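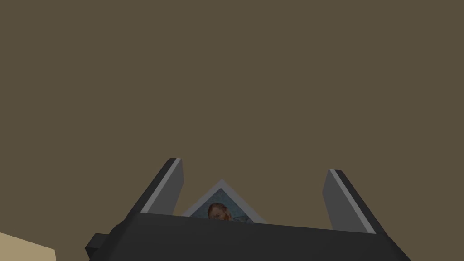
What is in the Zallell float log, and can I use it for my own fishing?

The log is a set of plain text tables covering panfish caught under hand-carved floats on Grostar Pond, and you are welcome to use it for your own fishing, your club newsletter, a school project or anything else you like, as long as you keep the credit line near the end of this file with it.

About the log

Zallell started as a shoebox of index cards. Peninah Minja carved her first float from a scrap of balsa one winter when the pond was locked up and she had run out of things to sharpen, and she wrote its measurements on a card so she could make another one if a bluegill ever took a liking to it. A bluegill did, the following May, and that went on the back of the card. You can guess how the shoebox filled up from there.

By the time I got involved (this is Jabari Tanui writing, I do the typing and Peninah does the carving, and we both do the fishing), the cards were out of order, a few had been dropped in the bottom of the boat, and one had a perfect ring on it from a coffee cup right where the float length should have been. I offered to type them up over a weekend. I should have known better! It took the whole spring, partly because we kept stopping to go fishing and making more cards.

The name comes from the boat. Zallell is painted on the transom in letters that were already there when Peninah bought it, and we never found out what it means.

What you get

There are 3 files, all comma-separated text that will open in any spreadsheet program.

floats.csv has 144 rows, one for each float. It gives the float's number, its pattern name, body wood, stem material, body length, finished weight, the color of the tip and the color of the body, and how many split shot it takes to sit right in still water.

catches.csv has 1000 rows, one for each fish landed. It gives the float number, the month, the time of day, the species, the length of the fish, the weight if we took one, the bait, and the depth from float to hook.

notes.csv is whatever was scribbled in the margins, matched to the float number. Please do read it if you have a rainy evening, as I think it's the best part, though it is no use at all for making charts.

The float number is what ties the tables together. It is written on each float in pencil under the varnish, and it never gets used again, even when a float is lost to a tree.

What the columns mean

float_id: the penciled number. Letters after the number mean a float was repaired and came out different enough that we treated it as new. So 31 and 31b are separate rows and should be left that way.

pattern: the general shape. Peninah has her own names for these. A Zelenák is a long, thin body with most of the weight down low, good for a light bite in flat water. A Zikis is short and fat, like a pear that has been sat on, and it holds up a lively cricket in chop without going under. Anything that doesn't fit either gets "other," and you'll see plenty of those from the early days when she was trying things out.

body_wood: balsa, cedar, cork or unknown. Yes, I know cork is bark. It was easier than adding another column.

tip_color and body_color: plain words only. In the beginning I typed in the names off the paint jars, and it made sorting impossible, so now every red is just "red." Where a tip had bands, the topmost color is the one recorded.

month: the month written out, such as August. Years were left off the cards at first, and after some back and forth we decided to leave them out of the tables altogether.

time_of_day: dawn, morning, midday, afternoon, evening or dark. Dawn means before the sun clears the pines on the east bank, so it runs a good bit later than the almanac would tell you.

species: bluegill, pumpkinseed, crappie, perch or "other." Bluegill and pumpkinseed cross with each other on our pond and some fish could go either way. Peninah's call stands in every one of those cases, since it was her pond first.

length_in: inches, measured nose to pinched tail on a board screwed to the boat seat, to the nearest quarter.

weight_oz: ounces. This is blank for 205 fish, and the reasons are given further down.

depth_ft: feet from float to hook. We set it by holding the line against the boat paddle, which has marks burned into it.

How the records were made

Every fish was measured in the boat or on the dock by one of us, and written on a card before the next cast. That last part is a house rule and it has caused some grumbling when the crappie are stacked up and biting. Float weights were taken on a kitchen scale after the last coat of varnish had a full week to harden. If a float was weighed too soon, we weighed it again and used the later number.

When I typed up the cards I kept to what was written down, even where I thought I remembered better. Where a card couldn't be read I left the space blank. Peninah then went through the tables against the shoebox with a ruler held under each line, and found more of my mistakes than I'd like to admit to here. One of them was a perch with a length that would have made it the size of a canoe paddle.

Things to watch out for

The pond is small and weedy with a soft bottom, and the log only tells you about that pond. I would love for a red-tipped Zikis to work as well on your lake as it does on ours, but I can't promise you a thing.

We don't write down the hours when nothing bites. Only landed fish are in the table, so you can't work out a catch rate from it. If you see a great heap of evening fish, keep in mind that evening is when we both get off work.

Favorite floats get fished more. There's one Zelenák with a yellow tip that has been on Peninah's rod so much that it has its own little corner of the table, and if you add up fish by color without thinking about it, yellow will look like magic. Maybe it is! But mostly it's that float.

The missing weights have a pattern to them too. The hanging scale was left on shore for part of one summer, then its spring went soft and we threw out everything it had told us. Small fish were also let go without weighing on hot afternoons, so the blanks lean toward little fish. Please don't fill them in with an average.

Crickets and worms are recorded well. The bait column gets vague once we start trying things from the refrigerator, and "corn etc." means just what you'd fear.

Good uses for it

I've had a nice time sorting the floats by weight against the number of split shot, and it comes out to a handy little chart that now hangs by the carving bench. If you're thinking of making your own floats, that table alone will save you a lot of trips to the sink with a half-finished float and a bucket. It also works for teaching somebody how to use a spreadsheet, as the tables are small enough to scroll through and odd enough to keep a person awake.

It is a poor fit for anything official. Please don't use it to argue about stocking or limits.

Changes since the last version

The repaired floats now have their letters, where before they were mixed in with the originals.

Orange and red tips were sorted out again in good daylight. Several had faded, and a couple had been typed in under a kitchen bulb.

The depth column is in feet all the way through now. Earlier copies had a stretch in inches, so if your copy shows a crappie caught at a depth of 40, get the new one.

Spaces at the ends of species names are gone, so "perch" and "perch " won't show up as two kinds of fish anymore.

Still to do

Stem material is blank for a lot of the early floats. Peninah thinks most of them were bamboo skewers, but she wants to scrape one or two before I type that in, and she is in no hurry to scrape them.

We would like to add sketches of each pattern with measurements. A second shoebox has also come to light, mostly ice fishing, and I haven't decided whether it belongs in here or in a log of its own.

Credit and sharing

Share it, change it, print it out for the bait shop counter. Just keep this line along with it: Zallell float log, carved and kept by Peninah Minja, typed by Jabari Tanui.

If you find a mistake, send the float number and the row and tell me what looks wrong. I'll go check the card, and I answer everybody, though it's slower going once the bluegills move up onto their beds.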